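My job title has the word "engineer" in it, and I spent most of June being a puppeteer.

The task is putting small objects into a blue bin. A toddler can do it, and a toddler can also take them all back out again, which is a feature we haven't requested. Our two arms are supposed to learn it from me. I hold a pair of smaller arms, I move, the big ones copy, and every run gets saved so that a network can later study my technique. I have no technique. I have a bad shoulder and a habit of hesitating.
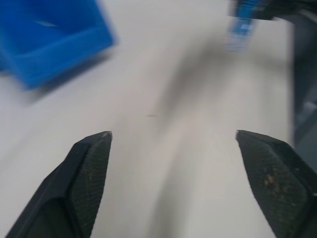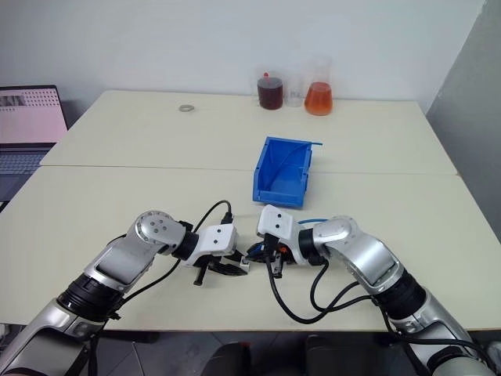

Razia Mengal, who runs the project and named it Avo for reasons she won't go into, set the target at 1,315 demonstrations. I asked where the 15 came from. She said it was what the schedule allowed, and I said the schedule must have been written by someone who had never done this, and then we both looked at the schedule, which had my initials on it.

So I teleoperated. The first thing you learn is that your hands have been doing a great deal of work without telling you. Pick up a pen right now. You didn't look at it much, you probably bumped the desk a little, and your fingers sorted the whole thing out while you were thinking about lunch. Now do it with two stiff fingers, no feeling in them whatsoever, and a small lag between deciding and moving. I missed a rubber eraser four times in a row. All four misses are in the dataset under my name.

The second thing is that the robot learns whatever you do, including the parts you'd like to keep private. I pause before I close the gripper. It's a short pause, the kind you make before signing something. After the first round of training the arms paused too, in the same spot, hovering over the object with what I can only call my mother's expression. Then they closed on it very gently and a bit to the left.

I watched this for an entire afternoon. It's like hearing your own voice on an answering machine, if the machine could also drop things.

Kai-wen Yu had a go after that, on the theory that a second teacher would smooth me out. Kai-wen is fast. He swoops. He comes down on an object like a gull on a french fry, and he gets it nearly every time, and it looks wonderful. We mixed his runs with mine and trained again, and the arms would swoop down at great speed, stop dead, have my little pause, and then sometimes go back up to think about it. Razia watched a few of these and asked whether we could perhaps agree on how a person picks something up.

We had a meeting about it. It lasted 58 minutes. I have the notes, and the notes say "approach from above, medium."

I should say a word about the software, because people always ask and then regret it. We record with a thing called Clerik, which does one job and sulks if you ask it for another. If you stop a run less than 10 seconds in, it decides you didn't mean it and throws the run away. Kai-wen, being a gull, lost most of a morning to this before we found the setting. The setting is in a menu called Other.

Going by hand is the alternative, where you switch the motors to limp and drag the arm around yourself. I like it better, frankly. You can feel the thing, and the elbow goes where elbows should go. But now your own big pink hands are all over the camera view, and the network takes a great interest in them. Our earlier attempt at this, on the old Trarkitz arm, gave us a policy that did fairly well as long as somebody stood next to it with their sleeves rolled up. Also there are two arms here and I'd need to drag both of them at once while reaching for things in between, and my shoulder has already been mentioned.

As I write this we're at 1,049. Of those, I'd put my name happily to maybe half. The rest include the eraser period, a stretch where I was clearly hungry, and one run where I get the object into the bin, the arm rises, and then it waves. I don't remember waving. Razia wants it taken out and Kai-wen wants it copied two hundred times, and so far I've been dealing with this by not opening that folder.

The medium approach is working, though. Last round, the arms came down at a sensible pace and closed without much fuss, and the object went over the edge of the bin and stayed there. It did it again on the next try. On the one after that it paused, just for a moment, and I felt my face go warm.

Back to it after lunch. Kai-wen has bought a bag of walnuts from Gilani down the street and says they're for the next object set, but the bag's already open.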